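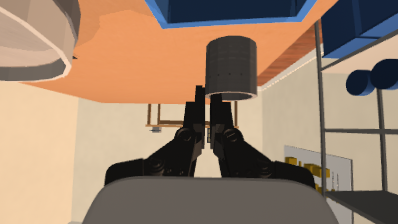 Simulation still: Mellcombe Robotics Lab

MELLCOMBE - Good turnout for the robotics lab open day on Oct 17, 2022. Around 600 people through the doors, more than last time, and the parking lot was full before the first demo even started.

Biggest crowd was at the simulation station. Visitors got to watch the gripper's own view on a large monitor, two black fingers and a dark gray cylinder right by the tips, with an orange surface behind. Mi-kyung Hyun ran that one all afternoon. "Kids get it right away," she said. "The parents ask what it costs."

Cost wasn't given. Hyun did say the team tries a new grasp 1,000 times in software before anyone tests it on a real arm.

Wichai Ongart of Femedcombe, the parts supplier, gave a short talk on finger pads and wear. Standing room only, 40 chairs and they were gone early. Sound cut out twice. He kept going without the mike.

Not everyone was sold. Ro-un Seo, who works nights at a warehouse across town, wanted to know what happens to pickers when the arms get good enough. Lab manager Mawar Pelupessy said she didnt have a full answer, and promised a evening session on jobs. No date yet.

School groups can still sign up for lab tours at the front desk. The next one is full.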